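Gripper fault halts Kamham desk-clearing trials

20 September 2023

Work with the Skilenano hand-held gripper has been stopped at Kamham after one of its jaws failed to open on release. The fault occurred twice in a single session, both times with a small object held between the ribbed pads. There were no injuries and nothing was broken.

The gripper is used to record everyday handling tasks on ordinary furniture, which are then replayed on a fixed arm at the Drirkideo site. Kamham had logged 376 recordings since June when the first fault appeared. In both cases the trigger was let go, the right jaw moved back normally and the left jaw stayed where it was for 15 seconds before springing open.

The delay matters more on the arm than in the hand. A person holding the tool feels the jaw stick and waits. The arm follows its recorded path and will lift away with the object still gripped, or drag it across the surface. Drirkideo has therefore suspended replay of all recordings from the affected unit and is running its arm at reduced speed on older material.

Inspection of the unit found wear on the left guide rail and a return spring that had moved off its seat. The jaw plates and their screws were tight. It is not yet known whether the spring shifted because of the wear or was fitted wrongly at assembly - the service record for the unit does not show when it was last opened. A second unit from the same batch has been checked and shows no wear.

The recordings made before the fault cover mice, mugs, books and similar items on desks in normal domestic use, with the existing clutter left in place.

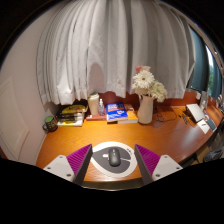
Chiang, which also uses the tool, said the spring seat should have been keyed from the start, and that its own operators now cycle the jaws by hand before each session and note any hesitation in the log. It would like the release time written into every recording, so that a slow jaw can be picked up before replay.

A revised spring seat is being made. Recording at Kamham will resume once the repaired unit has passed a release test under load. Users of other units are asked to check the left guide rail for scoring and to stop work if either jaw is slow to open.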